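Bench notebook, Honico cell
April 2019
Working rules for two arms and glassware, second pass

Carried over from the February draft, which was a single page and mostly copied from the old single-arm sheet. The single-arm sheet assumes one moving thing and one fixed thing. It has no line on what arm B does while arm A is holding something that can spill, and that is most of what we do on this table. Risk sheet 3641 stays in force until the new set is signed off. Where the two disagree, 3641 wins.

Names used below: left arm and right arm are as the robot has them, bases along the near edge. "Far side" is the side with the electronics behind it. Please stop writing "front" and "back" in the log. It has meant both edges at different times and I can no longer tell which from the older entries.

Rule 1. One vessel in the air at a time. While a gripper has hold of a vessel with liquid in it, the other arm holds position or works on its own side of the table. It does not cross the middle.

Rule 2. Liquid no higher than the half mark on any vessel the arms will lift. Hand-filled vessels count too.

Rule 3. Speed limit of 70 mm/s at the tool for any move with glass gripped, including the retreat if the move is aborted. The abort path in the old script went back to the default speed. Fixed, but check it whenever the script is branched.

Rule 4. Other tools stay where they were put at set-up. Forceps flat on the table, lids flat, nothing leaning on the rack.

State of the bench under rules 1 and 2: beaker upright in the right gripper, liquid in the lower half, left gripper beside the rack.
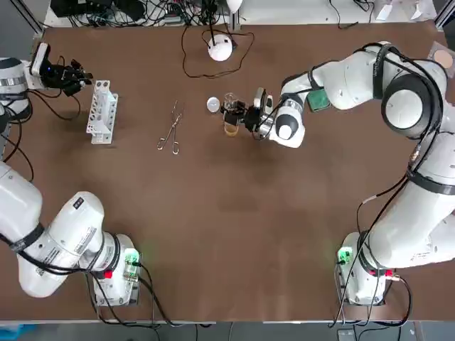

Arsenault objects that rule 1 is too loose as written, and that "works on its own side" should be struck out until there is a proper boundary in software. Their own practice is to freeze the second arm completely whenever the first has liquid. They also point out that a half-full limit means little unless the vessel size is given, as half of a large beaker is still a lot to clean out of a joint.

Both points are fair. On the first, freezing the second arm would make several of the paired tasks impossible, so I have kept the wording and added the boundary as a condition:

Rule 1a. The boundary between sides is set in software before any paired task and tested with both grippers closed and nothing held. If the test has not been logged for that session, the second arm is frozen, as Arsenault would have it.

On the second, rule 2 now says half full or 70 ml, whichever is less. Having 70 in two rules with two different units is unfortunate. Write the units every time.

Paired working. The case I worry about most is an arm at the rack with the other one in the middle of the table over something small. Each move is harmless when checked alone. The forceps lie between the two, and they are the item most likely to be caught by a wrist coming down low, because in plan view they take up hardly any space and the jaws point away towards the far side. The boundary test with closed grippers will not find them. For this reason rule 4 needs a companion:

Rule 4a. Any loose metal tool lying between the two working areas is entered as a keep-out box, height included. Take the height from the finger loops and add a margin. If the tool is to be picked up, the box is removed for that step only and put back for the next.

Troswood do it the other way round and forbid loose tools in the middle strip altogether. Simpler to check. It would cost us the tweezers task, so no for the moment.

A related item from their sheet that I have taken over word for word: "An arm that is waiting shall wait high." A gripper resting at table height beside the rack is one bad offset away from pushing it over. Set the waiting height in the task file, not by hand with the pendant. The fingers go down to the rack only for a rack step. 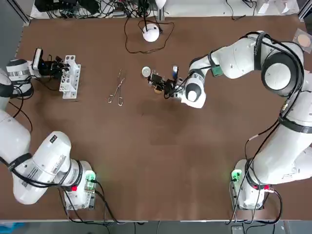
CABLES AND MAINS ITEMS

Rule 5. Arm cables are strapped to the links and the slack is left at the base. Check the straps with the arm folded as well as stretched, as a strap that is fine at full reach can pinch when folded.

Rule 6. No item with a lead goes on the table unless the task needs it. The desk lamp is needed for now, so it stays, but the lead should be run to the nearest edge and held down. A loop lying across the tabletop is a trip line for a low gripper and will also drag the lamp if it catches. The present run fails this rule. To be put right before the next liquid task.

Rule 7. Power supplies and adapters stay on the side table, none on the brown top. A spill on the main table should have no route to them. I would like a raised lip on the side table. Quote requested from Nukent for 300 mm lengths of edging that can be clipped on without drilling.

People at the table

Rule 8. With the arms powered, anyone within 500 mm of the table edge counts as being in the cell and must have a stop control in reach. Applies on all sides. The far edge is the weak one: a person there is facing the arms and a long way from the bases. Either we fit another stop on that side or the far edge is closed while the arms move. I prefer the first.

Rule 9. No reaching in to straighten an item during a run. Pause, wait for the log line, then reach. The beakers and the dish are the usual temptation, as they are small and end up a little off their marks.

Rule 10. Set-up is checked against the item list from the side as well as from the head camera. Clear glass and the clear acrylic holder are hard to make out from one angle against the brown, and the thin stick on the holder more so.
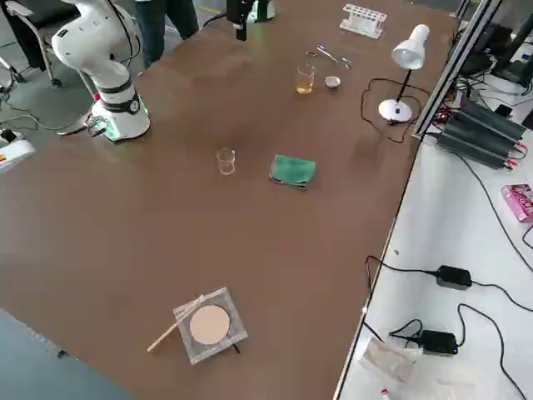

Open points

Rule 2 wording to be checked against 3641, which gives no volume at all.

Sponge: is it an item or a cleaning tool? If it is an item it goes on the list and gets a mark. If it is for wiping up it should live off the table. At present it is treated as both, which is how a damp one could end up in a task.

Keep-out boxes are stored per task. A change of tool means changing every file by hand. Ask Arsenault how they handle it before writing anything ourselves.

Waiting height: Troswood use a fixed 300 mm above the table. Seems generous for our reach at the far side. Try it on the left arm first – the rack end has more room – and note any joint that comes near its limit.

Far-edge stop: cable route to be decided. It must not cross the tabletop (see rule 6).

Rules 1a and 4a go to review with the rest. Numbering to be tidied only after sign-off, so that log entries still point at the right rule.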